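Leaf mould: what to do with the bags this month
2022-10-07
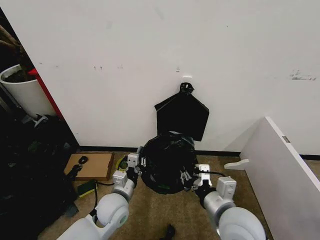 A filled black bag on the carpet.

Leaf fall has started early on the Skumberg plots and the first requests for advice on storage have come in. The notes below replace the sheet handed out last January, which gave the wrong hole spacing.

Leaf mould is made by fungi. Garden compost is made mostly by bacteria, which need nitrogen and give off heat. Fungi work slowly at low temperatures, so a bag of leaves will not warm up and there is no point in checking it with a thermometer. What the fungi do need is moisture and a little air.

Oak, beech, hornbeam and hazel break down well. Sycamore, horse chestnut and walnut have thicker leaves and should be shredded first; one pass with a rotary mower is enough. Evergreen leaves such as holly and laurel go on the ordinary heap, shredded. Pine needles should be kept apart, as they take two to three years and the result is acidic. It suits blueberries.

Fill each bag loosely, then water the leaves until they are damp all through. Tie the neck and make holes with a garden fork at 30 cm spacing over the sides and base. Store out of direct sun. Thin bags tend to split in the second winter, so anyone planning a long storage period should use a double layer or a wire cage.

Bags need looking at every few months. If the leaves at the centre are dry, add water and retie. If they smell sour, the holes have closed up and more are needed.

Material that is one year old is coarse and can be used as a mulch or dug into heavy soil. At two years it should be dark and crumbly, and can be sieved for seed compost. Bahman Talebi mixes his in equal parts with sharp sand and garden compost for sowing carrots in tubs. It contains very little plant food, so seedlings must be potted on or fed once they have true leaves.

Margarida Sequeira has asked whether leaves from the Grullis road verge can be used. The advice is to leave them. They carry litter and road dirt, and sorting them takes longer than raking a clean path. Leaves with rose black spot or apple scab should also be kept out, because a cold heap does not kill the spores.

The shared cage behind the Babaei plot holds 1000 litres and is now half full. Roya Salehi has the key to the side gate — please return it the same day. Next month: lifting and storing dahlias.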